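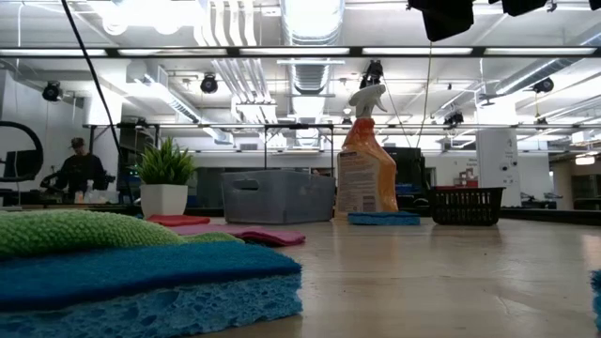

Table 2 with the household set: cloths, sponges, spray bottle, gray bin and black basket.

Kudden kit review: second progress report
To: Sigita Sepp, Katayama program office
From: Oliwia Dudek, Atimix
Period covered: October through January

Summary

The review of the Kudden tabletop handling kit is on schedule and within budget. Setup is finished, the first two task groups are done, and the third is underway. We logged 1020 attempts in the period. The kit handles rigid items well enough to meet the target set in the work plan, which was 80 percent of attempts completed without a person stepping in. Folded cloths are still below it, at 67 percent. Most of this report is about the cloth work and about the support we have had from Botico, the supplier, since those are the two points on which the program office asked for more detail.

We are not asking for a change in scope. We are asking for approval to move a small part of the travel money to replacement fingertips, as explained under Budget.

Background

As a reminder for readers who have not seen the first report, the question is whether Kudden can be used by small companies that pack and restock cleaning carts, where the same few kinds of item have to be sorted into bins and baskets all day. Botico sells the kit as a complete package: arm, gripper, control box, software and a year of support. The sales material says a person with no robotics background can set up a new task in one shift. The review tests that claim along with the handling itself.

Work done in this period

Setup. The kit arrived in three crates, one of them after the other two. The manual is clear on mechanical assembly and weak on networking. Our technician lost most of two days because the control box would not accept a fixed address, and the fix was in a support article that the manual does not mention. Botico has told us the article will be folded into the next edition.

Task group A, rigid items. This covered spray bottles, small bottles and plastic containers. The arm lifts each item from the table and puts it in an open bin. Results were above target from the second week on. Spray bottles were the item we worried about most, as the trigger head makes them top-heavy, but once the grip height was set lower on the body they gave little trouble. The remaining failures were nearly all bottles placed close behind another item, where the software picked an approach that touched the neighbor first.

Task group B, sponges. The two-layer sponges were easy. They spring back after being squeezed and the gripper can be careless with them. Thin flat sponges were harder and needed a slower approach, with the fingertips almost touching the table. We worked with the force setting one step below the default for both kinds.

Task group C, cloths. This is the group now in progress. It uses microfiber and plain cloths in several colors, presented either folded in a stack or lying flat on the table. The task is to take the top cloth and place it in the basket while leaving the rest of the stack where it is.

Cloth results in more detail

The 67 percent figure is for folded cloths only. Cloths lying flat are not being scored yet, because the kit has no supported grasp for them and we did not want to mix a trial method into the main count. Botico has given us an early version of a pinch grasp for flat items and we will report on it separately.

Failures with folded cloths fall into two kinds. In the first, the gripper takes the top cloth and drags the item under it. This is common when a looped microfiber cloth sits on a sponge with a rough top face, and the two catch on each other. In the second, the gripper closes on only the upper fold, so the cloth opens as it is lifted and hangs down far enough to touch the rim of the basket. The software counts that as a completed pick. We do not, unless the cloth ends up fully inside.

That difference in counting matters. If we had used the kit's own log, the cloth figure would be noticeably higher, and a buyer looking at the dashboard would have no reason to question it. We have raised this with Botico and suggested a setting that lets the user decide what counts as done. Their answer was that the log was designed around warehouse totes with high sides. It is a fair explanation, but the kit is advertised for open baskets as well.

Color made no difference that we could find. Early on we thought the red and pink cloths were being missed more often than the green ones. After we swapped positions on the table the effect went away, and it was the location at the far side of the work area that had been causing it.

Gray bins gave us one vision problem. The walls are translucent, and when there was clutter on the far side the software at times placed the front edge of the bin too far back. Turning on the "fixed container" option solved it, at the cost of having to mark the bin's position again each time it is moved. The mesh basket has not caused any similar trouble.

Ease of use

Eight people from outside the technical team have now tried to set up a task on their own. All of them finished a rigid-item task within one shift, so the claim in the sales material holds for that group. None of them has yet completed a cloth task without help. The usual sticking point is the screen where the user chooses a grasp type. The names on that screen are internal names and mean very little to someone who has not read the reference guide.

Several of them also asked how to stop the arm partway through a motion and continue from the same point. It can be done, but only from the control box. People expected to find it on the tablet and spent time looking for it there. We would list this as the simplest improvement Botico could make.

Supplier support

Replies from Botico have come by the next working day, apart from one stretch in January when we waited most of a week for an answer on fingertip wear. The people answering know the product. The online ticket system is less good — tickets close on their own if the customer does not reply, and reopening one puts it at the back of the line. We now keep our own list of open points and send it with each new message.

Two software updates came out during the period. The first made no difference to our results. The second changed the default approach speed without saying so in the release notes, and we had to discard a day of sponge attempts and run them again. Since then we have recorded every setting before installing anything. The discarded attempts are not part of the total given in the summary.

Problems and risks

Fingertip wear. The soft pads on the fingertips wear faster on cloth work than Botico's guidance suggests. They become shiny and begin to slip. The kit came with one spare pair, which is already in use.

Lighting. The ceiling lights above the table can be switched in banks, and other users of the hall do so. Changes in light level during a run have caused a few missed detections. We now note which banks are on at the start of each session and have asked for ours to be left alone during working hours.

Staff time. Our technician is shared with another project until March. So far this has not delayed anything, though there is no slack left in the plan if the cloth work runs over.

Budget

Spending is slightly under plan. Travel has cost less than expected because the training visit to Botico was held as a video session. We would like to use part of that money for additional fingertip pads and for a second set of cloths, so that a fresh set can be compared with one that has been handled for several months. The total stays the same. A line-by-line table will be sent with the financial statement.

Plan for the next period

Finish task group C with folded cloths, using new pads from the start and a fixed rule for replacing them.

Run the pinch grasp for flat cloths as a separate trial and report it outside the main figures.

Begin task group D, mixed items, in which sponges, cloths and bottles share the table and have to be divided between the bin and the basket.

Repeat the setup test for cloths if Botico changes the grasp screen in time. Otherwise we will repeat it with a one-page sheet of our own and note that it was used.

Prepare a first draft of the buyer's checklist promised in the work plan.

Decisions needed

Approval to move travel money to supplies, as described under Budget. We would need this before the pads are ordered, and Botico's delivery time is currently three weeks.

Confirmation that the program office accepts our definition of a completed cloth pick, meaning that the cloth is fully inside the basket and the items below it have stayed in place. The same definition would then be used for task group D and in the final report.

Attempt logs and the list of open support points are in the shared project folder. Questions on the cloth figures can come straight to me.

Oliwia Dudek
Atimix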